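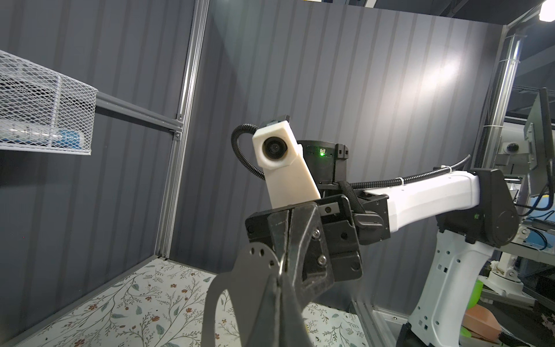 Sendthorpe hanging mesh basket and Flinham wire-grid basket: small parts storage on aluminum rail

Reviewed by Settimio Sartori
Posted 21 Sep 2025
Filed under: Storage, Workshop

Scope

Both baskets are sold for general use: pantry doors, laundry walls, the side of a filing cabinet. I bought them to get small items off a work surface in an enclosure with aluminum extrusion rails and ribbed dark grey wall panels. The panels are thin and I did not want to drill them, so anything on the walls had to be carried by the rails. The surface is covered in a pale floral material that makes dropped screws hard to find, and clearing it was the main purpose.

The Sendthorpe is the white one and the Flinham is the black one. I paid for both. They have been up for 19 weeks.

Sendthorpe (white mesh)

The Sendthorpe is a rectangular, open-topped basket in white metal mesh. Mine came flat in the box with two hooks, which are sized for a door edge and will also sit over a horizontal rail. There are no instructions beyond a drawing on the lid. The drawing is adequate.

It hangs from the horizontal rail on the back wall. Fitting took a few minutes and needed no tools. The hooks have some play on the rail, so the basket can be slid along by hand when empty. When it is loaded it is better to lift and reset it. Sliding it under load scrapes the finish off the inside of the hook, and I have two bright marks to show for it.

The openings in the mesh are small enough to hold most of what I put in it. Fasteners should go in a bag or a tin first. The mesh does let dust through, and a basket with a solid floor would need wiping out more often. The white finish shows fingerprints at the rim but cleans with a damp cloth. I found one rough spot on a cut end and took it down with a file.

The main fault is visibility. Hung high on the back wall, it is hard to see into from the front, and small items settle to the bottom. Colour helps. I can pick out something bright through the side. For anything dark I have to put a hand in and feel for it. Hanging it lower would fix this at the cost of clearance over the work surface.

Flinham (black wire grid)

The Flinham is a box-shaped basket in black wire, with a wider grid than the Sendthorpe. It came with three plastic clips intended for a flat, level bar. The rail on my left wall slants, and the clips let the basket creep downhill. I removed them on the second day and used white cable ties through the grid and around the rail. It has not moved since.

Cable ties are a reasonable mount for this type of basket. The grid gives plenty of tie points, and you can choose them to suit the rail. Pull each tie snug, level the basket by eye, then tighten. Trim the tails flush, as a badly cut tie will scratch the back of your hand every time you reach in. The drawback is that moving the basket means cutting the ties and starting again.

It suits flat and long items. A board goes in on a tilt and can be lifted out by its edge, and something narrow will stand upright in a corner against the wire. Loose wire is less tidy. It drops to the lower part of the basket and finds its way into the grid, and has to be unthreaded before it will come out. I would not keep small hardware in it at all.
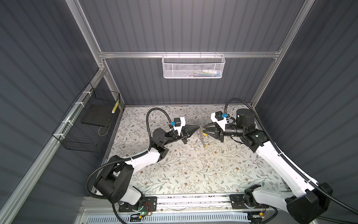
Load and stiffness

Neither maker gives a load figure on the box. I did not test to failure. I put a bag of hardware in each, heavier than anything I intend to store, and left it overnight. The Sendthorpe bowed slightly along the front edge and recovered. The Flinham showed no bow that I could measure with a straightedge, though the ties took a set and had to be replaced.

Points for and against

Sendthorpe: quick to hang, no tools, holds smaller items. Hooks mark easily, contents hard to see when it is mounted high.
Flinham: stiffer, open grid, many tie points. Supplied clips are no use on a slanted rail, and small parts fall through.

Rating

Sendthorpe: 3 out of 5
Flinham: 4 out of 5

If you have a level rail and small items, buy the Sendthorpe and bend the hooks in a little before hanging it. For a sloping rail, buy the Flinham and a packet of cable ties.

Comments (2)

Primo Orlandini
Did you try rubber sleeve on the Sendthorpe hooks? I have the same basket on a cupboard door and a short length of tubing stopped the scraping.

Settimio Sartori
Not yet. I will fit some when I next take it down, probably in December, and add a note on whether it still slides.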